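Limley bench notebook, December

Reading back through the two-arm checks before they get copied into the Kondholm practice sheet, and I am not convinced by half of them. Rule 4 says each arm must have "a defined and safe posture" before anyone moves the other. Safe by whose reckoning? The Sulitside draft at least asks for joint limits. Ours asks for a tick.
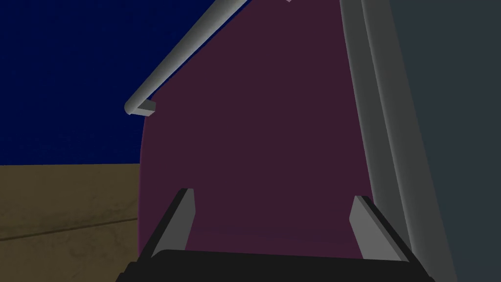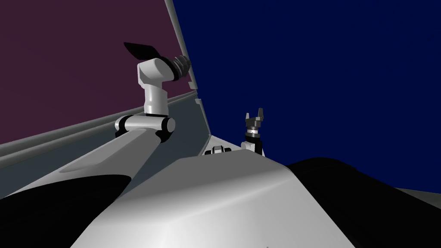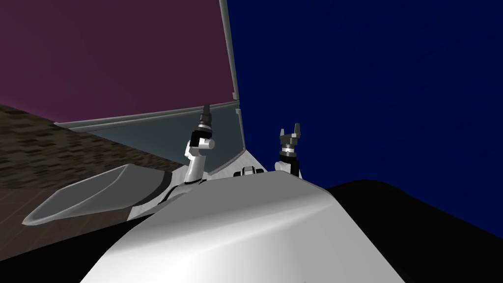
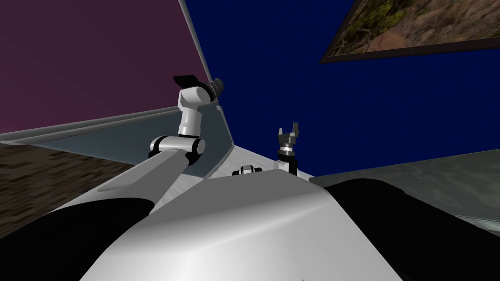
Chmielewska

Simulated views, all of them. In the first the fingers are apart with the maroon panel right in front of them and the bar handle well up to the left. I would not sign that off as a clear approach, yet nothing in the sheet stops me. The clearance rule gives a distance from "fixed furniture" and never says whether a door counts as fixed.

The torso is my other complaint. From the head view it hides the lower part of the workspace, and the sheet still allows a visual check from that view alone. I'd strike that – or demand a second view, logged with it.

Someone will say 1,000 clean runs is proof enough. Clean by the same checks, so I don't see what it proves.

To do: rewrite rule 4 with numbers in it. Ask Kondholm where the clearance figure came from. Leave rule 8 alone until the wording on doors is settled.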